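Thread: Scale in the Jinetti after switching to well water
Water and Maintenance > Boilers

pressure_stat
Saturday, December 18, 2021
Moved to a house on a well. Numico meter reads 200 ppm at the kitchen tap, 3 feet from the machine. The Jinetti manual says descale every 3,000 shots, which at my rate is years off. Flow at the group has already dropped and the steam valve is slow to build. Do I trust the manual, or go by the water?

limewash
Go by the water. The shot count in the manual assumes treated water. Also, that meter measures conductivity and converts it. It does not know calcium from sodium. Get a drop kit and test total hardness and alkalinity separately before you buy anything.

gasket_8
Disagree on waiting. If flow is down, run Flakness through it now and test the water afterward. Mix per the label, 30 minutes soak, flush two full tanks.

limewash
On a heat exchanger with a brass boiler I would not soak anything until I knew what was in there. Loose scale goes straight to the gicleur and you end up pulling the group apart. Seen it on two machines.

gasket_8
I have descaled the same boiler this way for years with no blockage. Inspect the gicleur after. It's one nut.

pressure_stat
Drop kit says hardness is high, alkalinity higher. Softener in the basement was set to bypass by the previous owner. Would turning it on be enough?

tbone_grinds
For scale, yes. Sodium exchange takes the calcium out and leaves alkalinity where it was. Your meter reading will hardly move, so don't use it to judge whether the resin is spent. Retest with drops. Taste will be flat.

limewash
Agree with all of that. I would blend with distilled to bring the alkalinity down too.

gasket_8
Flat coffee is a grinder problem more often than people here admit. What burrs are in it?

pressure_stat
Rizzi, stock burrs, replaced last winter. I don't think it's the grinder. Softener is on, hardness now reads at the bottom of the kit. Gicleur was half closed with white scale. Cleaned it by hand and flow is back. Holding off on the Flakness until I can get a look inside the boiler.

tbone_grinds
Pull the level probe first. If the probe is coated the boiler is too. Wrap the threads before it goes back in.

pressure_stat
Will do. Brown cup and the tub are on the work surface for now.

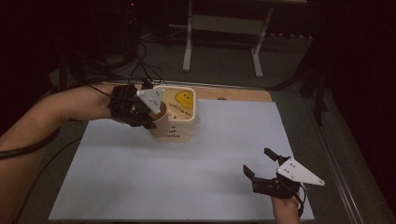
Home Espresso Maintenance Club
Water and Maintenance board. Replies are open to registered members.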